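Progress report to Orkis
Gripper upkeep, Vukatell project
Prepared by Aino Karppinen, Skutatach
25/11/2019

The hand-held gripper has been in use throughout this period and we have logged 1259 recordings with it, against 410 in the last report. Most of the time lost was down to wear on the fingers, so this report is mainly about how we now look after them.

Both fingers are black plates, each joined to the body through a teal hinge. The tip of the left one is slightly chipped, with a small notch at the bottom corner. We have left it on for the moment. The cable bundle on the left side is held with a strap, and checking that strap is now part of the routine before each session.

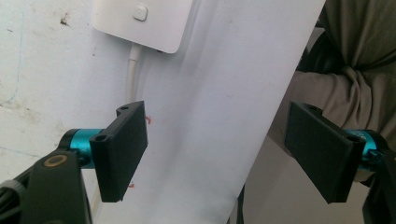

The routine takes about 13 minutes. The operator opens the fingers fully, wipes both faces, checks the hinges for play and goes over the screws with a hand driver. The fingers are then closed and opened several times with nothing between them. If they don't meet squarely, the left one is adjusted first – the right is our reference and should not be touched without asking me.

We had one proper stoppage in November, when a hinge screw worked loose and the opening drifted. Recordings from that session were checked and 17 were thrown out. The screw was refitted with thread lock and has held so far.

Replacement fingers are on order from Kwofie. The first pair they sent had the mounting holes slightly too tight and went back. The second pair is due before the next report – the cost is within the repairs budget and we are not asking for more.

Still to do: write up the adjustment steps for new operators, fit the new pair, and repeat the opening check with the old and new fingers so that the figures can be compared.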